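February, 9.40 am. Wrist cam teleop, floor-level set

Started late, leader arm wouldn't home. Power cycled twice, fine after that. Zhenhua on the pedals, me driving.

Plan for today: more low reaches. The Xue checkpoint is good at table height and hopeless near the floor, it stops short and hovers. Total in the Pladier folder is 1,411 demos before this morning, hardly any of them low down. Want 300 more by end of month.

Notes on driving:
- come in slow. Anything fast near the carpet gets thrown out later by the smoothing script anyway
- keep fingers open untill the wrist has stopped. Lanying closes while moving and the policy has learnt it from her, sorry Lanying
- stay clear of the wicker on the right. Weave will catch a pad if you drag along it
- thin cables are the worst. With the view this close the fingers hide half of what you want, so line up from higher, then drop
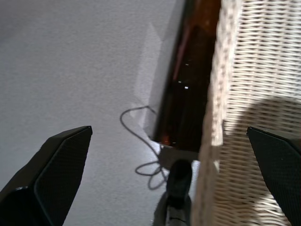
Loops of wire still get no sensible depth, so I drove on the colour view only. Felt all right. Jerky on the wrist roll, think the deadband is too wide, was 3 degrees, set to 2 and saved under the Orner profile. Hand guiding might be better for the last bit, Junhao wants to try it with gravity comp on.

Glare bad from above, blind half down helps a bit. Exposure is still on auto, need to lock it befor the next batch.

To do: relabel failed grasps, check clock offset, ask Jinlong for spare pads.

Comments (3)

Lanying Shi: I close while moving because the pedal lags!! Fix the pedal.

Quentin Chauvin: which profile is the default now, Orner or Brendusier? Mine loaded with the old deadband.

Junhao Xu: Brendusier still. Will swap it after lunch.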